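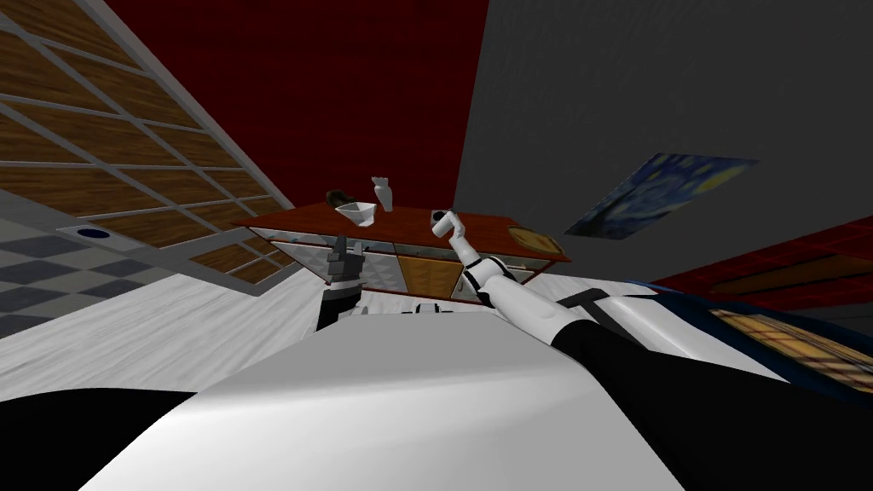

Minutes, Volume 14, Page 78

HALLIDAY USER GROUP
MOBILE TEXT ENTRY AND KEYBOARD SOFTWARE SECTION
Minutes of the Ordinary Meeting held 2026-05-27

Present: 13 members entitled to vote. Two representatives of Flenico attended for item 4 only and did not vote.

1. Opening and minutes of the previous meeting

The Chair opened the meeting and confirmed a quorum. The minutes of the previous meeting were taken as read. One correction was requested under "Emoji search," where "disabled" should read "disabled by default." The minutes were approved as corrected.

2. Matters arising

2.1 Swipe typing on small screens. The Secretary reported that the comparison notes requested at the previous meeting had been received from four members. Two sets remain outstanding. Carried forward.

2.2 Mailing list. The move to the new list server is complete. Members who still receive messages from the old address are asked to inform the Secretary.

3. Lultum keyboard, personal dictionary transfer

The Software Lead presented the written report on moving personal dictionaries between phones using Lultum. The test file held 85 entries, including names, street addresses and abbreviations. Of these, 78 transferred with spelling and capital letters intact. The other seven contained either an apostrophe or a hyphen and arrived shortened at that mark.

A member asked whether the same result had been found with accented letters. The Software Lead replied that accented letters had transferred correctly in the test file but that only a few had been included. The member offered to supply a longer list in Spanish and Portuguese.

Discussion followed on whether the Section should recommend the transfer feature in its present form. Some members held that the fault was minor and easily corrected by hand. Others noted that people with long dictionaries would not notice a shortened entry until it was suggested in a message.

Moved and seconded: That the Section recommend the transfer feature with a written caution on apostrophes and hyphens, and that the caution be reviewed on the next release. Carried, nine in favor, three against, one abstaining.

4. Flenico, clipboard history

The representatives of Flenico gave a short account of the clipboard history planned for their keyboard. Copied text would be kept on the phone for one hour unless pinned. Pinned items would stay until removed by the user.

In reply to questions, the representatives stated that:
Copied text would not be sent off the phone.
Fields marked as passwords would be left out of the history.
The one-hour limit could not be changed in the first release.

Several members asked that the limit be made adjustable. The representatives undertook to pass on the request and gave no date. The Chair thanked them and they withdrew.

5. Overa, one-handed layout

The Secretary read a letter from a member unable to attend. The letter stated that the one-handed layout in Overa returns to full width each time the phone is turned sideways and back. Four members present reported the same behavior. Two had not observed it.

Agreed: That the Secretary write to the publisher of Overa on behalf of the Section, listing the phone models affected. Members are to send model and software version to the Secretary within 14 days.

6. Help sheets

The help sheet on turning off key sounds has been revised and posted. The sheet on adding a second language is out of date in its third step and has been withdrawn until corrected. The Software Lead will prepare new wording.

7. Other business

A request to hold one meeting each year online was received. The bylaws require notice for such a change, and the matter was placed on the agenda for September.

8. Next meeting

The next ordinary meeting will be held in September, in the usual room. Items for the agenda should reach the Secretary in writing.

There being no further business, the Chair declared the meeting closed.

Minutes recorded by the Secretary. Subject to approval at the next meeting.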